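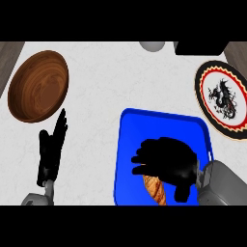

Fig. 1: Wooden bowl on a marble-effect worktop (computer render)

Bread at home: my project report
Kuo-hua Kwan, 2 October 2019

I wanted to find out how long dough can sit in the fridge before the loaf suffers. I'd been baking since February, so I thought I knew the answer — I didn't! My guess was one night at most. I made three batches with the same flour and left them for different times, up to 18 hours. My flatmates scored the slices without knowing which was which (they took it very seriously). The longest rest won easily, with a sourer taste and a chewier crust. Next time I'd weigh the salt properly, as batch two was a bit bland.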